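Stirkine Open Day: Flashlight Sorting Demo, README

What's in here

Recordings and notes from the open day we held in Cudalton on 12 July 2025. I'm putting everything in one folder so people who came by (and a few who couldn't) can poke at it. If you only want the short version: we let visitors pick the next flashlight, an arm went for it, and a program wrote down how it went.

I wrote this file mostly from memory plus my notebook, so be kind. The logs are more reliable than I am!

The task

Clearing flashlights off a table and into a bin. I like this one for visitors because everybody gets it in a second, and because flashlights are sneaky. The fat end and the thin end need different grips, they roll when you nudge them, and the shiny reflector does odd things to depth readings. Kids spotted the rolling problem way before the adults did, and one of them spent most of her turn trying to set up the worst possible pile.

Visitors called out a color and the operator started the run. We kept the program the same all day, even when I was itching to change things over lunch.

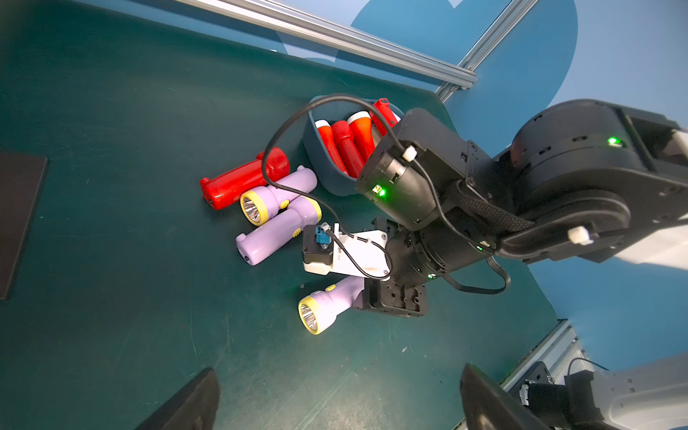 Shalini Bansal
Demo lead and keeper of this README, Stirkine

There are reds standing up in the bin at this point, and the lavender ones with the yellow trim are still out on the table. Those were the crowd favorite by a mile. People kept asking for lavender even when a red was the much easier grab, so please don't read the color balance in the logs as anything clever on our part. It's just what people shouted.

What got recorded

The log has 600 attempts, and 502 of them are marked as a success. Success means the flashlight ended up in the bin and stayed there. Leaning is fine, upside down is fine, bouncing out is a fail. Another 13 are marked "stopped," which is when the operator hit pause before the arm finished (usually a small hand getting too close to the table). I left those in the log and you can filter them out by the status column.

Each attempt has the wrist camera video, joint positions, gripper opening, the color the visitor asked for, and a free text note if the operator typed one. Rogelio Layug ran the arm for most of the day, and his notes are great. Mine are mostly "hmm."

No visitor names and no audio. If a face made it into a clip, we pulled the video and kept the numbers.

Layout

logs: one table per session
clips: wrist video, named by attempt
notes: typed notes, plus my notebook pages once I scan them
kanaujia: settings for Kanaujia, our grasp picker, as used on the day

Known problems

The clock on the logging computer was 40 seconds behind the camera clock for the whole first session. I haven't fixed the files, so add the offset yourself if you need to line things up.

"Purple" and "lavender" both show up in the color column. Same flashlights.

Next

We're doing it again at Protomley in August, with a messier pile and hopefully one clock. If you find something wrong before then, send me the attempt number and I'll take a look.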